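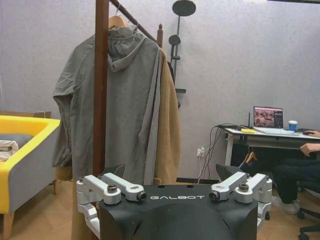 Working practice for garment-handling data sessions: progress report, Holwood site

April
By Shobha D'Souza
2 min read

Since the last report, Trosten has moved the garment-hanging work onto a written operating procedure. The procedure covers who may stand or sit within reach of the arms, how recordings are labeled, and when a session must be stopped. It replaces the informal notes used during setup.

Total accepted recordings stand at 1,479. Recordings made before the procedure took effect are kept in a separate set and are not included in that total.
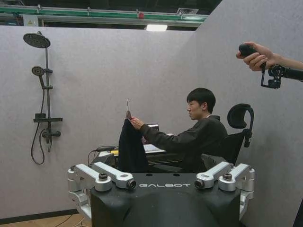

Seated work with a hanger and a black garment near the robot.

Rule 2 has been rewritten. Anyone handling garments near the robot must now agree a start call with the operator, and the arms stay still until the call is given. The earlier wording left this to the operator's judgment - the Montes review marked it as a gap.

Grip checks are also now defined. A hanger is to be held by the hook, with the fingertips closed on the metal.
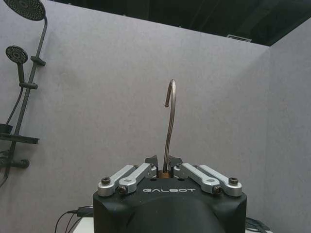
A hold that slips or turns is logged as a fault, even if the garment stays up. Four faults in one session end that session.

Two items remain open. Cable routing on the floor needs a fixed layout, and the stop-button test has to be repeated after each software update.

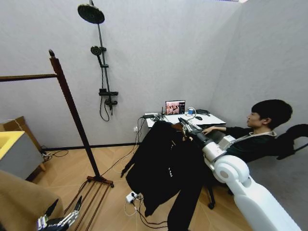 Both are assigned to the Grillireck team. The revised procedure will be sent with the next report.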